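The Slowest Class in Town

A studio above a tile shop wants you to lie on the floor and call it exercise. I went for a month.

The pitch, when it reached me, was that I would leave tired. This seemed unlikely. The studio is called Zapata, it sits up a flight of stairs over a tile shop, and its signature class consists of getting down on the floor and getting back up again. That is the whole menu. There are no weights, no mirrors, no screen with your name on it next to a number. You lie down. You stand up. For this you pay more than I used to pay for a gym with a pool.

I should explain my history. I have been a member, at one time or another, of nearly every kind of fitness establishment that will take a credit card. I rowed in the dark. I did barre until my calves stopped speaking to me. I spent one January at a place called Poso where you jumped on a small trampoline while a man shouted that I was a warrior, and I remember looking at my reflection and thinking that he and I should get some second opinions. I quit each of these in the same way, by moving my gym bag from the front door to the closet and then acting surprised whenever I saw it.

So I came to floor class with low hopes and bad knees. The first session was at 7 in the morning, a time I associate with airports. Four of us had shown up. We took off our shoes, and the instructor, a calm woman in what looked like very expensive pajamas, told us to sit down without using our hands.

I would like you to try this. Put down the magazine and do it wherever you are, provided you have space and some dignity to spare. If you are under thirty, you will wonder what the fuss is about. If you are my age, you will reach a point halfway down where your legs simply hand the matter over to gravity, and you will arrive on the floor with a sound like a dropped bag of mulch.

Then you have to come back up.

We did that for fifty minutes. We went down cross-legged and came up over one knee. We went down sideways. We rolled onto our stomachs, rested there longer than was strictly required, and pushed up through something the instructor called a bear and I called a mistake. Between rounds we crawled. Crawling is a skill I believed I still had, filed away somewhere with long division. By the second lap of the room my wrists hurt, my hips were making small comments, and sweat was running into my ear, where sweat has never gone on a treadmill.

The music was a single cello, or possibly a truck outside. Nobody shouted. When I fell over, the instructor said "good," and I have been trying to work out what she meant ever since.

The next day I was sore in places I could not have pointed to on a chart. There is apparently a muscle that runs down the outside of the shin and whose only job is to complain. I took the stairs at work backward. A colleague asked if I had run a race, and I said yes.

I kept going back, which I can't fully account for. Part of it was the company. The woman on the mat next to mine was 85 and had been coming for years, and she got up off the floor the way you or I might get up from a kitchen chair. She wore a cardigan for the whole class and never took it off. I have trained beside people with visible abdominal muscles and felt nothing, but I would have given a great deal to beat that cardigan to standing even once. I never did.

The other part was that it followed me home. Most classes end when you leave the building, and after that they are something you mention at dinner. This one kept turning up. I dropped a pen behind the desk and went down after it without holding on to anything. I sat on the rug to sort the mail. I caught myself getting up from the couch with no hands, then sat back down and did it again to see if it was a fluke.
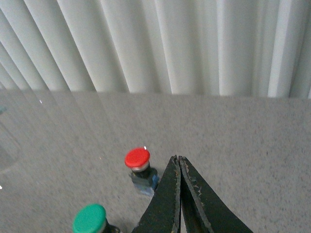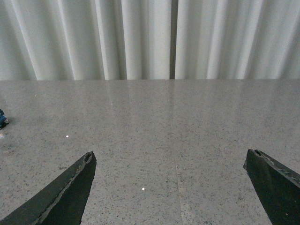
By the third week I had begun to hold opinions, which is the usual sign that a fitness habit is taking hold. I had a preferred mat. I had a preferred corner, the one by the radiator. I had views on people who wore socks with grips. I even tried the rival outfit, Darnulik, which runs a similar class across the river with soft lighting and a tea bar. The tea was excellent. The floor was padded, though, and padding is for tourists. I heard myself say that out loud in the changing room and had to go sit in the car for a bit.

There are drawbacks. The place is cold before nine. There is one shower, and it has two temperatures, neither of them useful. The booking is done through an app called Listow that logs you out every time you blink and once signed me up for prenatal. And if you like numbers, you will be miserable. My old rowing studio would tell me I had burned 300 calories, a figure I never believed and always repeated. After floor class you get nothing to repeat. You put your shoes on and go.

I noticed, near the end of the month, that I was putting them on standing up. One foot, then the other, no wall. The woman in the cardigan was doing the same beside me, only she was also looking for her keys.

My trial ran out and the desk asked if I wanted the ten-class pass. I said I would think about it – I have a closet with a gym bag in it, after all, and I know how these things go. Then I bought the pass. The bag is back by the front door for now, with a pair of thick socks in it. They do not have grips.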